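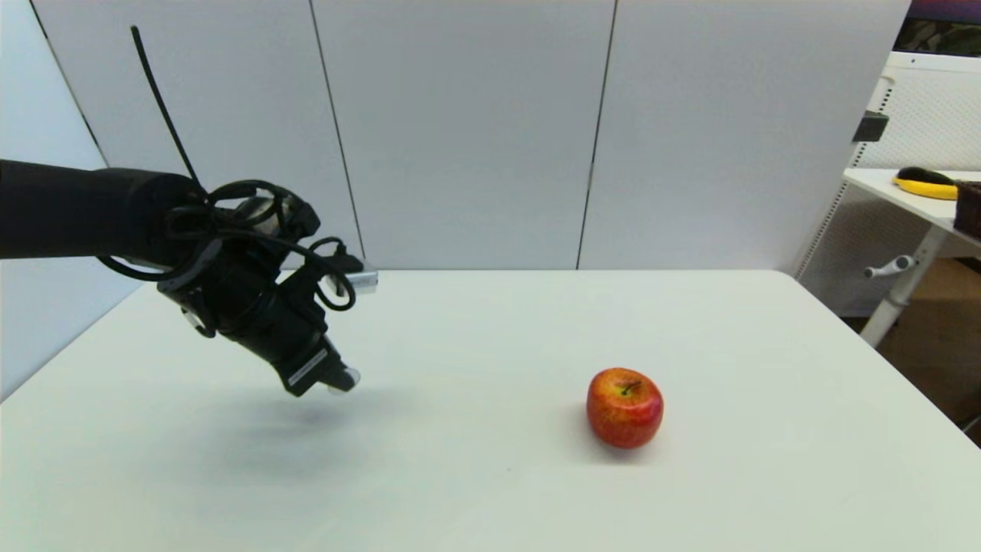 The apple was the last one from the bag, and I had been saving it since breakfast, which tells you how the week was going. I'd taken the job in Hivdale in September, mostly for the apartment over the bakery that came with it (the bakery closed before I unpacked, of course). By the time I'd paid Luik for the moving truck I had soup, three apples and a jar of mustard to my name, and I ate the first two apples on the stairs with my coat on.

So this third one mattered! I had plans for it. I was going to cut it in quarters, the way my grandmother did, and eat it slowly at the big white table like a person with a life in order. My grandmother came from Iner, where everybody has a tree and an opinion, and she always said you keep the last apple out where you can see it. Put it in a drawer and you'll forget it. Put it in a bowl with other fruit and it gets lazy. She said a lot of things like that, and I believed every one until I was twenty.

I set it down stem up, red and a little orange, and right away I couldn't touch it. It looked so pleased with itself on all that white. I went and made tea. I came back. I wrote two lines of a letter to my sister about the rent, crossed them out, and looked at the apple some more. If I ate it, that was the end of the bag, and the bag was the last thing I'd bought in Zisden, at the stand by the bus station, from the woman who always threw in an extra one and pretended she hadn't. Eat it and I really lived in Hivdale.

I know, it's fruit. But I'd been brave for weeks by then and I was all out.
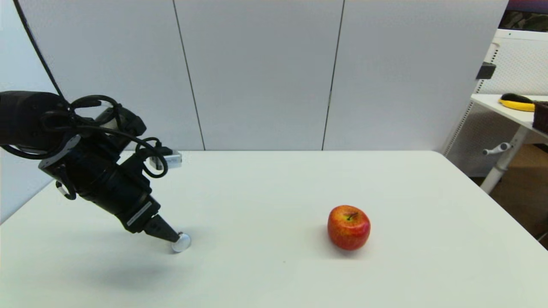 Just eat the thing, my sister told me when I finally called, they sell apples in Hivdale too, you know. I said it wasn't the same kind. She asked what kind it was, and I had to admit I had no idea. Red, I said. She laughed so hard she had to put the phone down, and I could hear her telling the whole kitchen.

When she came back on she said she was driving up the weekend after next, six hours with the dog in the front seat, and could I please have some real food in the house. I wrote it on the back of the letter: bread, eggs, something for the dog.

Then I got the knife and cut the apple in quarters. It was a bit mealy on one side. I ate it all anyway, standing up, and put the seeds in an envelope.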